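The paper remembers

For the first few weeks after she moved into the studio in the old dairy, Marianna Dudek did not make any print. She swept the floor, she repaired two windows, and she soaked paper in the long sink and hung it again to dry, sheet after sheet. When the neighbours asked what she was working on, she answered that she was getting to know the water.

It sounds like a joke, but she meant it seriously. Dudek is a mezzotint printmaker, and mezzotint is a slow art in which the artist begins from complete black. A copper plate is first roughened in every direction with a curved steel tool called a rocker, until its whole surface can hold ink. Then the lighter tones are won back by scraping and polishing. If the paper is too dry, it does not go deep enough into the small pits of the copper, and the black becomes grey. If it is too wet, the grey becomes mud. The water in the dairy comes from a well and is hard, and she had to learn the proper time of soaking again from the beginning.

She was born in a mining town, the younger daughter of a surveyor. Her father brought home the spoiled sheets from his office, and she drew on the back of them. She still remembers how the contour lines came through from the other side, and how she used to place her horses and houses so that they stood on the hills correctly. Many of her later works have this feeling of a second picture lying underneath. In the series Skadness, named after a headland which she has never visited but found on a sea chart, the dark shape of the land is only visible when one stands a little to the left of the print.

Dudek came to mezzotint by a detour. She studied painting first, and for several years she painted large canvases in strong colours, mostly orange and a cold green. Two of them were bought for the lobby of a hospital and are still hanging there. She does not like to speak about them. "They were loud because I was afraid," she told me, and then she asked if I wanted more tea.

The change came one February, when she shared a workshop for a month with the Thai-born engraver Amnuay Srithong. He was older than she was by 23 years and he spoke very little. He gave her a plate no bigger than a playing card and a rocker, and showed her the movement of the wrist. It took her nine days to prepare the plate. On the tenth she scraped one line into it, printed it, and found that she had no desire to return to colour.

Srithong died before her first exhibition of mezzotints, but his influence can be seen in it everywhere, particularly in the small formats. The exhibition was called Dremer, after the street where the workshop had been, and it had 15 prints, all of them night interiors: a stairway, a coat on a hook, a basin. The critic Liam Furnival wrote that he had visited it during a lunch hour and had been late back to his office. Others were less patient. One reviewer complained that the room was too dim to see anything, and Dudek agreed with him and asked the gallery to add a lamp.

Her most ambitious work is the cycle Fivuvix, on which she worked for six years. The title is a word her sister made up in childhood for the grey that remains in a bedroom after the light is switched off. Each plate shows the same corner of a room at a different hour. She kept a notebook of the hours spent with the rocker alone, and the total at the end was 1646. I asked whether the counting helped her. She said no, it was only a habit from her father, who wrote down everything.

The printing itself she does not do alone. Since she moved to the dairy she has worked with Ginette Royer, a printer who learned her trade on lithographic stones and who has very decided opinions about felt blankets. The two women disagree often - mainly about how warm the ink should be - and they keep the rejected proofs in a flat drawer for comparison. A mezzotint plate wears out quickly. After thirty or forty good impressions the soft blacks begin to lose their depth, and Royer is usually the first to notice it. Then the plate is cancelled with a scratch from corner to corner, and Dudek goes for a walk.

Lately she has started to permit some colour again. In the newest prints, which are shown at the Yuan gallery until the end of summer, there is a very thin brown laid over the black, the colour of strong tea or of a varnished door. It was put there with the palm of the hand. From a distance one hardly sees it. Oriana Godoy, who hung the exhibition, placed these prints on the wall opposite the window, so that the brown comes forward in the late afternoon and goes back when the sky clouds over. Dudek visited on the opening day, stayed until the light was gone, and took the last bus home.

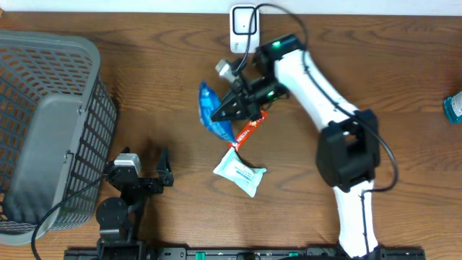
White robot arm with a black gripper over a wooden tabletop.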